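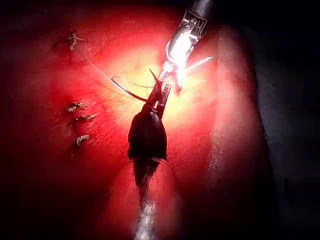 Robotic Cell Technician (full-time, on site)
Katsaros Surgical Training Laboratory
Posting number 872
Posted Apr 8, 2022

The Katsaros Laboratory invites applications for the position of Robotic Cell Technician. The technician will be responsible for the setup, daily care and first-line repair of Stornero, the laboratory's two-arm suturing cell. The position reports to Nisha Kaushik, Head of Technical Operations.

Duties

Prepare the cell before each session. This includes mounting the instruments, seating the cannulas, fixing a fresh suture pad in the holder and adjusting the light so that the incision line can be read on the monitor.

Inspect wristed instruments at every change. The technician checks jaw alignment, cable tension and free movement at each joint, and withdraws any instrument that fails – the spare set must be ready before the session resumes. 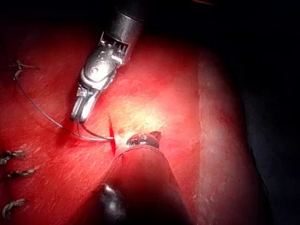 Run the thread-handling check after any instrument change. A curved needle is passed from one instrument to the other, drawn through the pad and tied off. Jaws that slip on the needle or fray the thread are to be tagged and sent to the bench.

Replace worn cables, pins and pivot screws according to the maintenance manual. Repairs to the arms themselves are carried out together with our senior engineer, Silviu Manole.

Keep the service log and the stock list for pads, needles and suture thread.

Requirements

Applicants must hold a technical diploma or degree in mechatronics, biomedical equipment or a related field, and have at least 2 years of experience maintaining precision equipment. Steady hands and good near vision, with or without correction, are necessary. Experience with cable-driven instruments is an advantage. Clinical experience is not required.

Terms

The appointment begins with a trial period of 90 days, during which the technician works alongside the current postholder, Gaurav Bhatt. Some evening sessions are required. Training on the cell is provided in full.

How to apply

Please send a letter of application, a résumé and the names of two references to Trilok Bhatia, Personnel Office, Room 2619. Applications are accepted until the end of April. Selected applicants will be invited to a practical interview, which includes an instrument change on the cell.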